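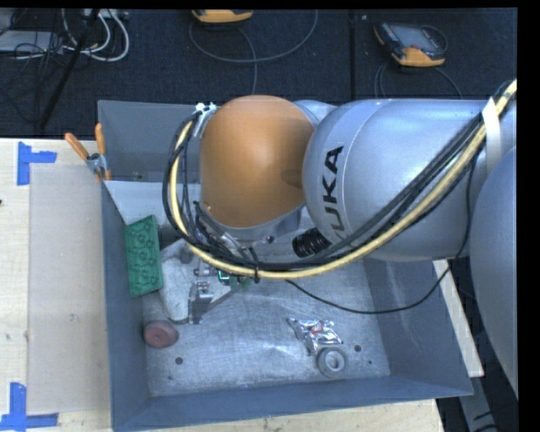
Clernton revises water meter rules for multi-tenant industrial buildings

20/04/2025

The Clernton utilities department has published revised rules for water metering in industrial buildings with more than one tenant. The rules replace a flat allocation formula that has been in use at the Stojanovska industrial park and at two smaller sites on the east side of town. Under the new text, each leased unit with its own branch line must have a separate submeter, and sewer charges will be calculated from the submeter reading.

The change applies to buildings served by a single master meter of two inches or larger. Buildings with smaller service lines stay on the present billing schedule. The department lists 38 buildings as affected. Of these, seven already have submeters on every unit and will need only an inspection and a new account form.

Under the old formula, the owner of a building received one bill and divided it among tenants by floor area. A unit used for dry storage paid the same rate per square foot as a unit with wash bays or a cooling loop. Owners were free to write a different split into their leases, and a few did, but the sewer portion of the bill was fixed by floor area and could not be adjusted without a written appeal.

Appeals under that system had to be filed by the tenant, countersigned by the owner and supported by a plumber's estimate of flow. The department's report on the revision says the estimates were hard to compare. One used fixture counts, another used pump run time, and several gave no method at all. The appeal form will be withdrawn when the new rules take effect in August.

"The floor area method was written when most of these units were warehouses with one restroom," said Antonina Lysenko, who manages commercial accounts for the department. "A tenant now may be running a parts washer on two shifts next door to somebody storing carpet. We bill what goes through the meter, and we want the meter to be in the right place."

Submeters must be installed downstream of the building's backflow preventer and upstream of any tenant fixture. They must be readable without entering the leased space. Where the piping makes that impossible, the department will accept a remote display mounted on an outside wall or in a shared utility room, provided that the display shows the same register as the meter body. Displays that show only flow rate will not be accepted.

Two meter types have been approved so far. One is a positive displacement model supplied by Grondero for branch lines up to one and a half inches. The other is an ultrasonic model from Drutodico, intended for larger branches and for lines that carry intermittent high flow. Other models may be submitted for review. The review requires a test certificate at low, middle and high flow, a drawing with overall dimensions and a statement of the communication format used by the register.

The installed cost of a submeter is expected to vary with access. The department's estimate for a branch that needs cutting, a new isolation valve and a remote display is around $4000. It did not publish an estimate for simpler work. The cost falls on the building owner, who may recover it from tenants only if the lease allows. The rules do not change any existing lease.

Owners may ask to pay for the meters through the building's water account over three years. The request must be made before work starts. No interest is charged, but the full balance becomes due if the building is sold. Meters bought under the payment plan remain the property of the owner, who is also responsible for replacing batteries and for repair of the display.

Process water that does not return to the sewer is handled separately. Tenants that lose water to evaporation, or that ship it out in product, may apply for a deduct meter on the line in question. The volume recorded on the deduct meter is subtracted from the sewer charge but not from the water charge. Cooling towers need two deduct meters, one on makeup and one on blowdown, and the credit is the difference between the two. Both must be read on the same date.

Irrigation lines are outside the scope of the revision. So are fire lines, which continue to be billed by pipe diameter. A detector check meter on a fire line does not count as a submeter, and water recorded on one will be billed to the owner at the standard commercial rate.

The rules also set out what happens when the submeters and the master meter disagree. A difference of up to three percent in a billing period is assigned to the owner as common use. A larger difference in two consecutive periods triggers a site visit. If the visit finds an unmetered connection, the owner has 30 days to meter it or cap it. If the visit finds a leak in common piping, the lost water is billed to the owner without the sewer portion, once only in any 12-month period.

Meter accuracy is to be tested every six years for positive displacement models and every eight years for ultrasonic models. Tests may be carried out in place or on a bench. A meter that reads more than two percent high across the middle flow range must be replaced, and the affected tenant receives a credit for the previous six months. A meter that reads low must also be replaced, with no back charge.

The department received written comments on the draft from owners and tenants. Several asked for a longer installation period for buildings with buried branch lines. The final text allows an extension of up to nine months where excavation is needed, on request, with a drawing of the buried section attached. A proposal to let neighboring tenants share one submeter was declined, as was a request to exempt units under a minimum floor area.

One comment led to a change in the billing schedule. The draft called for monthly readings at all units. The final version keeps monthly readings for units with a branch line over one inch and moves the rest to every second month. Tenants on the two-month schedule can look up interim readings online if their meter has a communicating register.

Owners of affected buildings will receive a notice with a site number and a form for listing each unit, its branch size and the proposed meter location. The form must be returned with a piping sketch. It does not need to be drawn to scale or stamped by an engineer, but it must show the master meter, the backflow preventer, every branch and every existing shutoff valve. Incomplete sketches will be sent back.

Installation work requires a plumbing permit for each building. One permit covers all units if the work is done by a single contractor. The inspector will check flow direction, seal the meter and record the opening register reading, and the new billing for that unit begins on the day of inspection.

The full rules are filed as document 2928 at the utilities counter and on the department's website. Questions about piping and meter approval go to the engineering desk, and questions about bills or the payment plan go to commercial accounts.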